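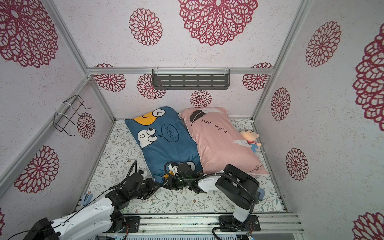 Is the Nukby mattress topper worth buying if your mattress is old but not ruined?

For a thin or slightly hard mattress it does the job, but it won't fix a sag.

I bought mine in October to go on a foam mattress that had started to feel hard at the hips. The topper is sold by Titico and comes in two thicknesses. I took the thicker one, which cost 348 with delivery. The thin one was cheaper, but a friend let me lie on hers and I could feel the bed through it.

It arrives rolled up tight in plastic. Cut the plastic along the seam and stay clear of the fabric, which is easy to nick. Mine took most of a day to reach full height, and the corners were the last to fill out. There was a smell for the first two nights, something like a new shower curtain. I left the window open and by the third night it was gone.

The feel is medium. I sleep on my side and weigh more than I did when I bought the mattress, and my shoulder no longer goes numb at four in the morning. My husband sleeps on his back and says he can't tell the difference.

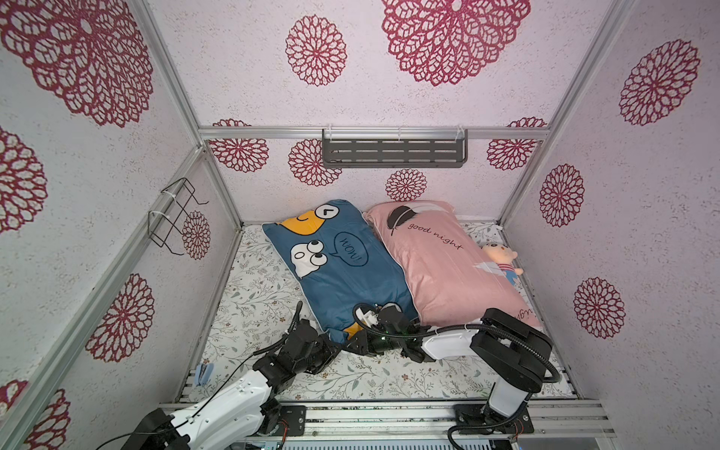
The straps are the weak part. There are four of them, one at each corner, and they are too short for a deep mattress. On ours they reach, but one slips off every week or so and has to be hooked back on. Märta Engebretsen, who runs the Pernmont bedding shop where I get my sheets, sold me a set of longer clip straps and those have held — I'd just buy them at the same time.

Measure before you order sheets, too. With the topper on, my old fitted sheets popped off at the foot end. I had to go up to the deep size.

The cover zips off and can go in the machine on cool. I've washed it twice. It didn't shrink, though the zipper is stiff and getting the cover back on is a job for two people. The foam itself can't be washed, so put a protector over it if you drink coffee in bed.

I also tried the Igwe topper a couple of years ago. It was softer and hotter, and it had a dip in the middle by spring. The Nukby sleeps cooler — still warmer than a bare mattress, but I don't wake up sweating.

Titico gives you 200 nights to send it back. You pay the return shipping, and they want it rolled, so keep the bag it came in. I'm keeping mine. Four stars, with one off for the straps.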